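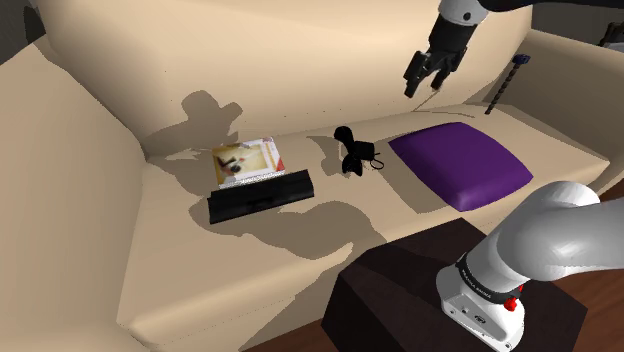

I've been recording demos for our sofa clearing job since May, and my notes were spread over three notebooks and the back of a Custeo invoice. So I've typed up the ones I still use. They're for anybody steering an arm through household tasks in simulation and saving the runs for a policy to learn from. Most of them work on a real couch too!

Move the objects before every run, and I mean properly move them. For my first 19 runs I nudged things an inch or two and felt very thorough. The policy learned where I liked to put the book and was hopeless anywhere else. Now I let a script scatter everything, then I turn one or two items by hand so they're at angles a person would leave them.

Cables are a pain. Anything with a cord gets its own batch of runs, because a loop lying on a cushion will catch a finger sooner or later (mine usually catches on the way up). Come in from the side away from the loop, close slowly, lift straight up and wait a second before you travel.

Flat books want patience. If you can't get a finger under the cover, slide the book toward the front of the seat until a bit hangs over, then pinch the overhang. Do the slide the same way each time or you'll teach it two half-habits - I had to throw out 11 runs over that.

Pillows look easy and they fool everybody. Grab a corner, not the middle, and check how your simulator treats soft things before you record a whole afternoon of them. Ours was set up stiff as a brick for the first week, and Shiyu Liao was the one who spotted it.

Long thin things leaning on an armrest go first. Knock one over halfway through and the rest of the run is about something else.

Keep your shadows. I used to flatten the lighting so I could see better, and the policy got jumpy the first time it met a dark patch on pale fabric. Shift the light between runs and leave the big ugly shadow of the arm right where it falls.

Save the fumbles if you recovered from them. A missed grasp followed by a good second try is worth having, so I tag those "retry" and keep them in their own folder. The ones where I gave up get deleted before lunch.

And name your files the same day! We're at 3,648 runs in the Fuva folder and I still come across ones called "sofa new new". Evaristo Tovar wants the next batch by Mon 9 June, so I'm off to scatter more pillows.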